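Textile Care and Handling, Unit 6
Sorting and Folding Knit Garments at the Table
Handout for the Thursday section
Instructor: Wanting Jin

6.1 Scope

This unit covers the handling of knit garments between laundering and storage. Woven shirts and trousers were covered in Unit 5 and are mentioned only for comparison. Bring the Ketville worksheet from last week. Part B of the worksheet is completed during the table exercise.

6.2 Terms

Nap: the raised fiber surface produced by brushing one or both faces of a fabric.
Rib: a knit structure with alternating raised and recessed columns, giving lengthwise lines and high stretch across them.
Hand: the feel of a fabric when compressed or drawn between the fingers.
Set crease: a crease that remains after the garment has been hung or laid flat for one day.
Stack height: the height of a folded garment at its thickest point, measured without pressing.

6.3 Identifying the fabric before folding

Dark knits are easily confused at arm's length. Fleece, sweatshirt knit and plain jersey can all look like the same flat gray under room light. Inspect the cloth close up and at a low angle to the light. A brushed face shows soft edges along every fold and a slight fuzz on the outline. Rib shows as faint parallel lines, sometimes only where the cloth is stretched.

Fold behavior is the second indicator. A thick, napped knit turns over in a broad, rounded band and does not take a sharp edge. The same cloth pushed together forms lumps and hollows, with the shadow collecting in the creases. Thin jersey collapses into many small wrinkles under the same handling.
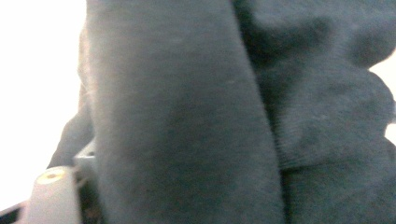
6.4 Locating the parts of a bunched garment

A garment taken from a load rarely comes out with its parts in order. Do not shake it first. Shaking a heavy knit stretches the shoulder seams and spreads lint to adjacent items.

1. Set the garment down on a clear section of table.
2. Feel for the thickest seam. On most sweatshirts this is the neckband or the hem.
3. Follow the seam to a side seam, then along the side seam to the underarm.
4. Draw each sleeve out to its full length. Confirm that neither is inside out.
5. Turn the garment face down and smooth from the center outward with the flat of the hand.

A sleeve rolled on itself can be mistaken for a body fold. Check for a cuff before deciding.

6.5 Basket and table layout

The basket stands on the table, next to the work and within reach of one hand. A perforated plastic basket is preferred. The open wall admits air, and a smooth rim does not catch loops. Wire baskets are not used for knits in this course. In the Nesteck trial, 29 of 1047 knit items came back with pulled loops, and Zhiqiang Lu traced 17 of those to wire ends at the rim.

Keep cloth from pressing hard against the outside of a perforated wall for long periods. Napped fabric can pick up a pattern of round marks. Light contact during sorting does no harm.

A light table surface makes dark garments easier to read at the edges. Check that the surface is free of lint before each dark load.

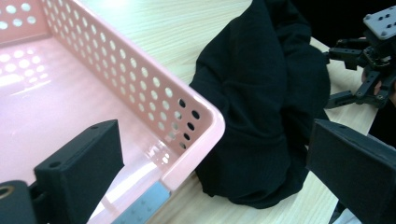
6.6 Folding sequence

Fold one side to the center line, lay the sleeve straight down along the body, and repeat on the other side. Bring the hem up one third, then fold again to the neckband. Heavy knits may be folded in half in place of thirds if the stack height exceeds the shelf allowance in the Wong table.

6.7 Exercise

Work in pairs. Each pair receives six dark knit garments, unsorted. Record fabric type, nap (one face, both, none), and stack height for each. Leave the folded items overnight and note any set creases the next day. Return the completed sheet to the Flellilbridge room tray before the next section.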